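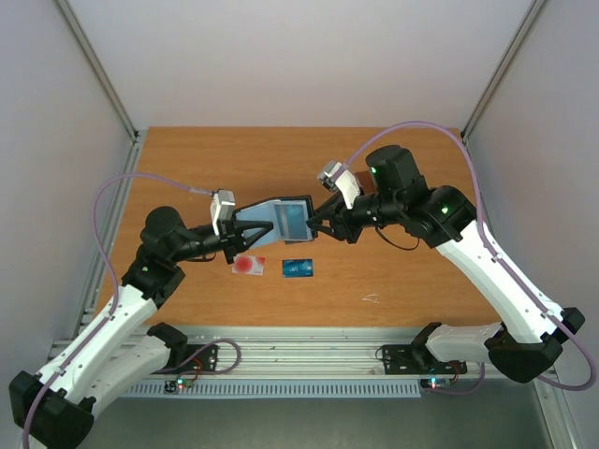 Light blue container, held between the two arms.

Clubs > Menirdale Baseball > Minutes

Minutes of the committee meeting, 27/10/2026, Hosulham clubroom
Minutes taken by: Emília Bednárik

1. The minutes of the last meeting were read and accepted.

2. Coach of the senior team. Alaoui has told the club he will not continue after this season. The members thanked him. The position will be advertised on the club page and at the Cosico batting centre.

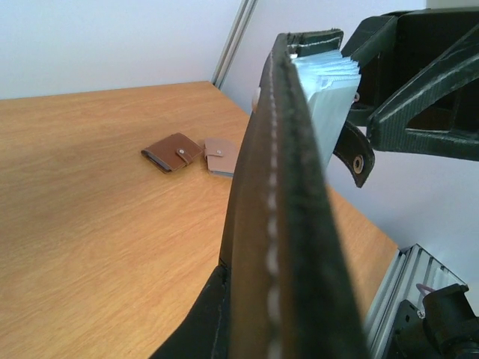 It was asked if the assistant coach can lead the team until March. Agreed — but he must first confirm in writing.

3. Pitching limits for juniors. Two parents wrote that their sons threw too much in the last away game. From now on the scorer will tell the coach when a boy has reached 49 pitches, and the coach must change him after that batter. 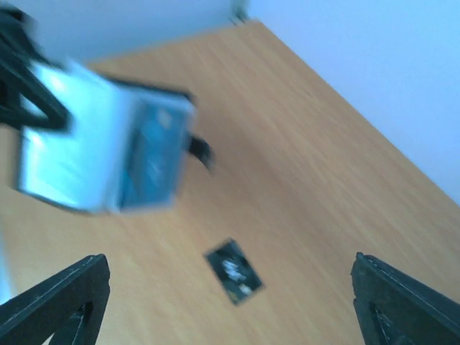 The scorer will also write the number in the book, and both coaches sign it.

4. Diamond 2. The grass behind first base is still in bad colour and the mound is too low. Repair is moved to the next meeting, when we have the second quote.
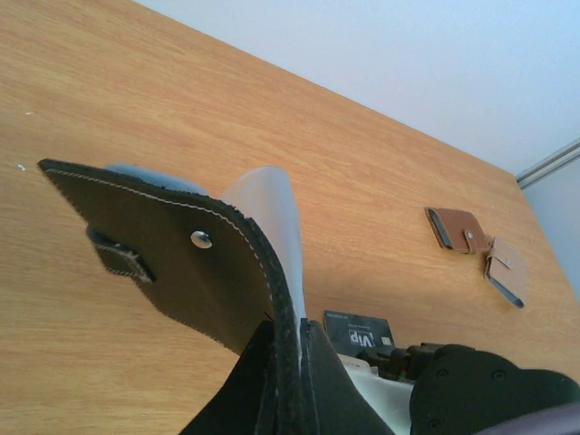 The seven old helmets are not to be used in any game or training.

Meeting closed.

Comments

Rosco: Is the 49 also for the under 12s? My daughter pitches there.

E. Bednárik: Yes, it is for all juniors.

leftfield: Good luck to Alaoui, he'll be missed.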